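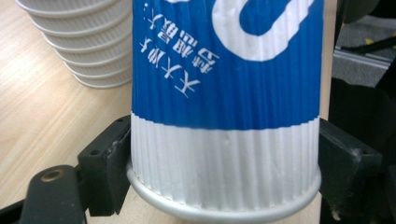 Review: the Arkmont Plain Language Summary Kit
Posted Mar 20, 2021 by Anikó Dobos

I have been meaning to write this one up since November, when our small research office at Trarnley bought the kit for a project on school meals and family budgets. We had a 60-page report, a very patient group of parents who had told us all sorts of things in interviews, and no real idea how to give any of it back to them in a form they would want to read. A colleague at Pacheco had used the kit for a housing study and lent me her copy for an afternoon, and I ordered ours the next morning (I am weak when it comes to stationery, I admit).

What you get is a spiral-bound workbook, a deck of 100 prompt cards, and a login for the online templates. The workbook takes you from the full report down to a summary of 500 words, then down again to a single page. I loved the middle chapter, where you have to write out your main finding the way you would say it to a neighbor over the fence. It took me four tries! My first one still had "food insecurity trajectories" in it.

The cards are a mixed bag. The green ones, on choosing your readers, are wonderful, and we now pull a few out at the start of every project meeting. The orange ones are meant to help you pick a format – podcast, poster, community talk and so on – and they feel a bit thin, as if somebody ran out of time. Several say nearly the same thing in different words.

The templates are where I lost some patience. They look lovely on screen, but the two-column layout falls apart the moment you add a chart, and there is no large-print version, so we made our own. I wrote to Arkmont about it and got a friendly reply within 2 days, saying a large-print set is on their list. I'll update this page if it turns up.

If you have used the Hurico planner, you may wonder whether you need both. I'd say the planner is better for timelines and for keeping partners in the loop, and this is the one to reach for once you are sitting down to write. We keep them on the same shelf and borrow from each.

Our parents' summary went out in English and Spanish, and one mother rang to say she'd stuck it on her fridge, so I am feeling rather fond of the whole thing. Four stars out of five from me, and do try the neighbor exercise even if you only borrow the workbook.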